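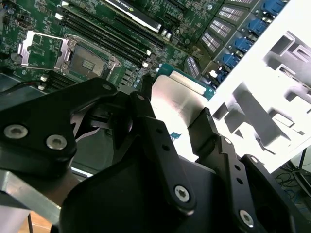
A green computer motherboard with a black gripper over it.

Durnen Opens Referral Tracking Service to Small Repair and Service Businesses

April. Durnen, which runs marketing software for local service companies, has opened its referral tracking service to businesses with fewer than 200 customers. The service, called Lerkent, was until now sold only to larger accounts.

Lerkent gives each existing customer of a business a personal referral code. When a new customer books a job and gives the code, the booking is recorded and both people receive a credit toward later work. The business sets the size of the credit and can change it at any time. Codes can be given by phone, by text message or on a booking form.

"Most small shops already get a good part of their work by word of mouth, but they have no record of it," said Yasmine Mahrous, head of product at Durnen. "They know the phone rang. They don't know who to thank."

During a trial period, 992 businesses used the service. Together they logged 2878 bookings that came with a referral code. Computer repair shops, appliance repair companies and house cleaners made up most of the group.

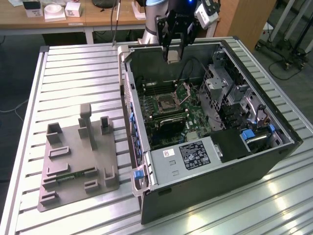
An open desktop computer case lying on its side on a slotted work table.

Kohei Sakai owns Jin, a computer repair business that took part in the trial. He said the printed cards did more for him than the text messages.

"I put a card in the bag with every finished computer," Sakai said. "People hand them to a neighbor or a brother-in-law. Before this I was paying for newspaper ads and guessing."

The small business plan costs $9 a month and includes printed cards, a customer list and a monthly report by email. There is no setup fee and no minimum term. Businesses that go over the customer limit move to the standard plan at the start of the next billing month.

Customer lists can be brought in from a spreadsheet. Durnen does not sell or share the lists, and a customer who asks to be removed is taken off all mailings the same day.

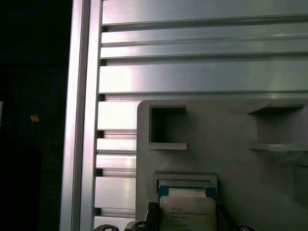 Aluminum rail beside a light gray ribbed panel.

Durnen has also signed an agreement with Emer, a booking calendar company, so that referral codes entered in an Emer calendar show up in Lerkent without being typed in a second time. Gøran Sjöberg, who manages partnerships at Durnen, said work on other calendars is under way but gave no date.

Businesses can sign up through the Durnen website. Phone support is open from 8 a.m. to 6 p.m.

Press contact: Aurora Amaral, Durnen Communications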